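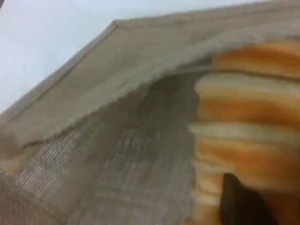

Friday, August 14, 2026

I've been meaning to go to the Mustell open day ever since I missed the one in February (streaming cold, stayed in bed, sulked). So this time I booked the afternoon off, got on the number 26 bus and was outside their gate by quarter to two, clutching a printed ticket that no one wanted to look at.

Mustell, if you don't live round here, is the long low building behind the old tyre place. They make arms and grippers for food firms, and once in a while they open the doors and let people like me wander about asking daft questions. There were 80 places and I'd say they'd all gone, judging by the queue for the tea urn.

They split us into groups and mine started with packing. I'd expected tins and boxes, nice solid things with corners. What they wanted to talk about was sliced bread in paper bags! The chap doing the talk said bread is a swine of a job. Squeeze a bit too hard and you've got a dent for life, squeeze too gently and the slices fan out and slide off each other. And then there's the bag, which folds over when you want it open and gets in the way of whatever you're trying to see. I've had that exact fight at my own kitchen counter, so I felt a certain kinship.

The arm they use for it is called Rotarell and it is slow. Really slow, like watching somebody reverse a caravan. But after a few minutes I found I'd gone quiet and was leaning over the rope with everybody else. The best bit was when a slice flopped out on to the table and a little girl at the front shouted "butterfingers" at it. Big laugh, even from the engineers. The next go went better and it got a round of applause, which I joined in with, feeling a bit silly.

I asked how many tries they'd had at it and was told 143 that week, all written down on a sheet. I also asked if it could do a seeded loaf. Not yet, apparently — the seeds come off and get everywhere. Same here, mate.

After that we had the Solís room, which was all screens and a long talk on software, and I'll admit I drifted. Nice chairs, though. The Saledora stand in the corridor was giving away tote bags and I took one for my sister, then another for me.

It cost £3 to get in and that included the tea and a flapjack, so no complaints. My only moan is the parking, which didn't bother me but had plenty of people grumbling, and the fact that you couldn't hear much at the back of the packing talk. If you go to the next one, get yourself down the front, and take a jumper because they keep that hall freezing.

I stopped at the shop on the way home for a small white sliced and carried it very carefully.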